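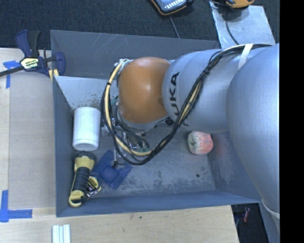
**yule_bins**
Has anyone repainted a grey bin that's gone scuffed inside? Mine lives on the wooden table and the paint's worn in patches, plus there are light scratches on the far wall. I've got half a tin of Flurell left from January and I'm itching to use it!

**Mulugeta Demissie**
I'd leave it. Paint inside a bin you drop things into all day just gets rubbed off again. I did mine twice and gave up, a folded tea towel in the bottom does the job.

**alzbeta_d**
Disagree, sorry Mulugeta! Rub it down with 600 grit first, wipe it, then 2 thin coats and leave it overnight between them. Mine's still fine (and I'm not gentle with it).

**Mulugeta Demissie**
Overnight between coats, for a bin? You've more patience than me. And I wouldn't want fruit sat on fresh paint.

**yule_bins**
Good point about the fruit. Would a liner do? Stevach sell one, but it's £12.

**alzbeta_d**
Bit steep! Cut up an old place mat. And go round the little hole in the floor of it, don't fill it with paint like I did.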